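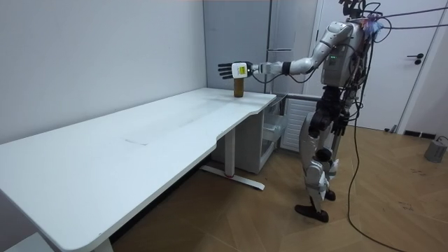
From: Chi-keung Tam
To: the Enotine list
Subject: Re: [enotine] Which pressing of the Drulby sessions do I keep?

On Saturday, Jeroter wrote:

> I have ended up with two copies of the Drulby Sessions and only want shelf
> space for one. One has the green label and the other has the gray. The track
> list is the same on both, the sleeve is the same on both, and my wife says
> they sound the same, and that I should keep whichever is closer to the door.
>
> Also, the sleeve says the whole thing was recorded in one evening with the
> quartet, but I'm sure I can hear a second guitar on "Ofori". Am I losing my
> mind? And is there a CD that doesn't cost 80 dollars?
>
> Jeroter

Keep the green one. Your wife is wrong about the sound, but I wouldn't press the point, as she's right about the shelf space.

Long answer follows. Those who were on the list the last time this came up may want to go and make dinner.

The green label is the first pressing, cut from the original tape. The gray came a few years later, when the label had changed hands and the new owners were saving money on everything, including bass. They cut it from a copy tape, and whoever made the copy had the machine running a shade fast. Play the two side by side and the gray is a hair sharp all the way through. It isn't enough to bother anyone at a party. It is enough to bother me, and I used to play along with that record on an upright piano that couldn't be argued with. For years I thought the piano was flat. I paid a man to tune it. He tuned it, and it was still flat, and I was rude about him on this very list. If he's reading, I apologize for the part about his ears.

There are a few ways to tell them apart if the label has been written on or has fallen off. Look in the dead wax on side two. The green has 863 scratched by hand, with an 8 that looks like a snowman who has had bad news. The gray has the same number stamped, very neat. There's also a gray label with the hand-scratched number, which seems to have been somebody using up old stock, and that one plays at the right pitch. If yours is one of those, keep both and tell your wife it was my idea. I live a long way off.

Now, "Ofori". You are not losing your mind, or at least this isn't evidence of it. There is a second guitar. It comes in after the flute solo, on the left, playing little chopped chords just behind the beat, and it can't be the same player, who is busy on the right with the melody. It also sounds as if it's in a different room, a smaller one with a carpet.

What I was told, by a man who sold me a box of sheet music and therefore had every reason to keep me talking, is that the quartet did cut the whole album in one evening, and that the producer listened back the next morning and found that the pianist had stopped playing halfway through "Ofori" to look for his glasses. You can hear something drop if you turn it up. They couldn't get the four of them back together, so a guitarist from down the hall was brought in to fill the hole. He was paid for the hour and left off the sleeve. I have heard three different names for him and believe none of them. If anyone here has the session sheet, this would be a fine time to stop sitting on it.

The sleeve notes are no help. They spend two paragraphs on moonlight and one on the drummer's good manners, and they get the running order wrong. The waltz is listed as the second track on side one and it's the third. The CD kept the mistake, so for as long as there have been CDs people have been writing in to praise the waltz when they mean the samba. I've seen it played at a wedding under the wrong name. It was a lovely wedding.

Which brings me to the CD. There were two:

- The first one, in the jewel case with the blurry cover, was made from the gray tape, speed and all. It fades "Ofori" early, before the good bit with the brushes. It's the cheap one. It's cheap for a reason and the reason is listed above.
- The second one, in the cardboard sleeve, went back to the original tape, fixed the pitch, and added two alternate takes. It's the 80 dollar one. I paid 70 and have told everyone I paid less.

Of the two alternate takes, the slow version of the opening number is worth hearing once, and the other one is worth the money. It's "Ofori" before the second guitar went on, and you can hear the piano stop, then four bars of bass and drums looking at each other, then the piano coming back in as though it had been there the whole time. I like it better than the finished one. I have been told on this list that this is a perverse opinion. I have also been told that it's a different take altogether and proves nothing, and I would only say that the thing that drops, drops in the same place.

If you don't want to spend the 80, wait. They turn up in April, when people clean out their closets, usually filed under easy listening next to somebody's exercise records. I got my spare green label that way, with a pressed flower inside the sleeve and a shopping list on the back. The list was eggs, lamp oil and "something for Ruth". I've left it where it was.

A few practical bits before I let you go:

Don't play the green one with a heavy arm. Side two runs long and the grooves near the middle are cut very close together. A skip in the last minute of the waltz (the real waltz) is the usual complaint, and most copies have it. Mine has it. I now hear the tune that way in my head and was confused when I bought the CD and it went on longer.

Don't clean the sleeve with anything. The ink on the front lifts if you so much as think about a damp cloth. I had a very nice copy with a singer in a yellow dress, and now I have one with a yellow area.

And if you do sell the gray one, please say it's the gray one. The last one I saw offered was described as "rare early variant, unusually bright sound". I suppose that's one way to put it.

To the person who asked off-list whether the quartet ever made a second record: they did, with strings, and with the pianist apparently present throughout. It's pleasant. I own it and couldn't hum you any of it. The flute player wrote the arrangements, which may explain why the flute never stops.

I'll dig out the list of matrix numbers if there's interest. It's in a shoebox, in pencil, and parts of it are in a shorthand I no longer read. Give me until the weekend after next.

Chi-keung

P.S. Jeroter, which copy is closer to the door?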